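03/06/2018

Plaster bench, Ledcombe workshop. Second day on the lime render samples, and I am writing this up with a mug of tea at my elbow before I forget which tray was which (I have done that before, and Sneha has not let me live it down).

Mixed a fresh batch this morning, 2000 g of sand to 500 g of putty, with 21 g of the yellow ochre worked in at the very end. I would have liked a little more sand, but the Virnitz bag ran out and I didn't care to open the new one until Ginette Penner has had a look at it. The putty was lovely and fat, the best we have had since January, and it came off the trowel like butter. Tray 476 got two coats, the first scratched and left overnight, the second put on this afternoon and floated with the old sponge float. 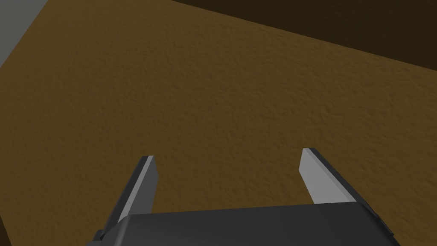
Timing the float is still the hard part, and I went back over tray 476 twice because I was impatient the first time and dragged the sand about. What I am after for the hallway wall is an even, fine grain with a bit of life in it — small raised specks and shallow pits scattered all over, in a warm ochre or dark golden brown, the way the picture has it. Mine is still too smooth in the middle and too busy at the corners. I suspect the sponge was carrying too much water, so tomorrow I'll wring it out properly and wait until a thumb leaves hardly any mark.

Sneha Malhotra wants to try the Hullorier float on the next tray, and I have said yes, gladly, as long as she washes it afterward! Still to do: cover the trays with damp burlap, label the spare putty, ask Ginette about the sand.

Ledcombe Workshop Notebook | Contact the bench | © 2018 | Back to top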